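Brurnetix opens its doors at Brernholm, and hands over the grippers

BRERNHOLM, February. Brurnetix, which teaches robot arms to do the fiddly jobs most of us do while thinking about lunch, held its first open day at its Brernholm office. Guests came from local schools, two packing firms and the Flollow business park next door, whose tenants had long wondered what all the tidying up was for.

The afternoon began at 2 pm with a short talk, kept short by popular request. After that, visitors were invited to try the company's hand-held grippers for themselves. The tools are worked by a person and record how a task is done, so that a robot arm can later be trained on the results. Most people assumed they would be good at it. Most people have been picking things up for years.

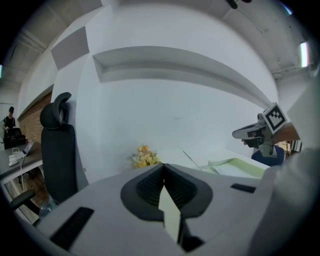

Guests worked in pairs, and each pair had 8 minutes at the table. The favourite task of the day was moving small objects from one place to another without dropping them, a skill that proved less widespread among company directors than among twelve-year-olds. The school party asked for a second go and got one. The directors asked whether scores were being kept. They were not, although several people appeared to remember theirs.

"We spend a lot of time telling people that simple jobs are hard for machines," said a spokesperson for Brurnetix. "It saves a good deal of explaining if you let them try to pick up a teaspoon with one of these."

Recordings from the day will be added to Qudah, the company's training project for household and light packing work, where guests agreed to it. Clumsy attempts are welcome too, and the project now has a healthy supply.

Brurnetix plans to run four more open afternoons this year, each for a smaller group and with more biscuits, following feedback. Schools and local firms can book through the reception desk at the Brernholm office. Sessions start at 2 pm and finish by 4 pm. Parking is limited to six spaces, and the one nearest the door belongs to the landlord.

ENDS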